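Zarbridge Pottery Open Day

I'd been meaning to get over to the Zarbridge open day for years, and this time I finally talked my sister into driving (my car hates that hill). We got there right after the doors opened and there was already a line for the coffee, which was good coffee, so fair enough!

The tour starts in the clay room, and that was my favorite part. Efren Padilla took our group through and he clearly loves the stuff – he had us all squeezing lumps of it, kids and grandparents alike, before he'd said a word about history. The main kiln takes roughly 50 hours to fire and cool down, and they don't open the door early for anyone. I asked. After that comes glazing, where you stand behind a rope and watch plates get dipped, and I could have stayed there all afternoon if my sister hadn't been hungry.

They make a lot more tableware than I expected. I had Zarbridge down as a mug and flowerpot kind of place, but there are serving dishes, gravy boats, the works, and plain white is still what sells best.

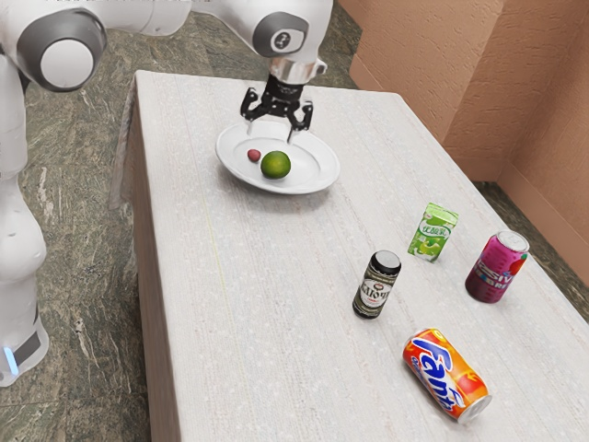
Pantelis Zervas told our group that an oval is much harder to get right than a round plate, and that the long sides like to sag in the kiln if the clay is even a little too thin. I've been eyeing my own platter at home with new respect ever since.

The seconds shop is at the end, of course. Bowls were 3 dollars and I bought 5, plus a butter dish with a wonky lid. Bring cash and a box, they run out of newspaper for wrapping pretty fast. Parking is in the field behind the Stirkeck road, and wear boots – it was a swamp by lunchtime. The next one is in April and my sister already wants to go back for the gravy boat she put down.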